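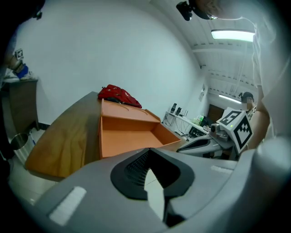

Ticket 652
Subject: Orange box on packing table, lid will not stay closed
Opened by: Farah Purba
Assigned to: Sombat Sukprasert
Priority: Low
Status: Monitoring

Description
Lid on the orange box at the wooden table pops open after closing. It stays upright fine. When pushed down it holds for a few seconds, then the front lifts enough for a finger to fit under. Started this week. Box is a Romwood folding type, bought in June with the others. Contents when the fault was noticed: one set of paper inserts, nothing above the rim.

Farah Purba, 9:10
Tried with the box empty. Same result. Tried pressing on both front corners at once. Left side holds, right side does not.

Sombat Sukprasert, 9:42
Please check two things before I come over.
1. Is the notch on the lid clear? Tape residue collects there.
2. Is the box fully unfolded? If one side wall is leaning in, the lid lands off center and the tab misses.

Farah Purba, 10:05
Notch had a bit of label backing in it. Removed. Walls look straight to me. Lid still lifts on the right.

Sombat Sukprasert, 11:30
Inspected at the table. Findings:
- Hinge is intact, no whitening along the fold.
- Curved cutout on the lid is not torn.
- Right wall bows outward near the front. Tab engages by a hair and lets go.
- Table is level. Moved the box to the other end and got the same result, so the surface is ruled out.

Probable cause: box was stored under load. Selina, where were these kept before they came to this room?

Selina Hollenstein, 13:15
Back shelf, flat, under the 900 g sample packs. 80 packs in the stack at the worst point. They have been off that shelf since Wednesday.

Sombat Sukprasert, 13:20
That would do it. Workaround: stand the box open with the lid up overnight and put a straight-sided carton against the outside of the right wall. Do not use heat. Do not tape the lid down, the adhesive pulls the surface when it comes off.

Also, keep the red bag off the lid. With the lid open, anything heaped behind it pushes on the hinge. The cabinet top is fine for small items only.

Lamduan Wattanapong, 13:48
Can we just swap it? Javutis order has spares on it.

Sombat Sukprasert, 13:55
Spares are the 800 series, shallower. Inserts will not fit. Replacement only if the workaround fails.

Farah Purba, 8:50 (next day)
Carton left in place overnight. Lid closed and held for 20 minutes empty. With inserts it held, but the right corner sits slightly high.

Sombat Sukprasert, 9:05
Acceptable. Repeat one more night. Changing status to Monitoring. Reopen if it lifts with inserts in. Storage note for the back shelf is with Selina under a separate ticket.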